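About Zeltport

We're a shared workshop of 11 members and I'm Amber Bellamy, the one who answers the emails. Our main build is Trisus, a gripper with blue fingers and fuzzy dark pads at the tips. We've gone through 19 versions of those pads!

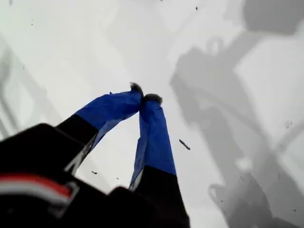

Kosmas Christodoulou reckons felt wears out too fast and we should be trying rubber. He may well be right, so rubber's next.

After that it's cloth (folding, mostly, which is harder than it sounds).
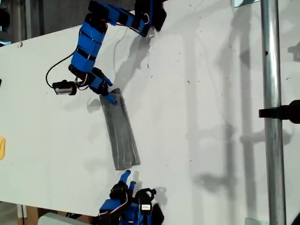 Bench space is open from 10 most mornings, so do drop in.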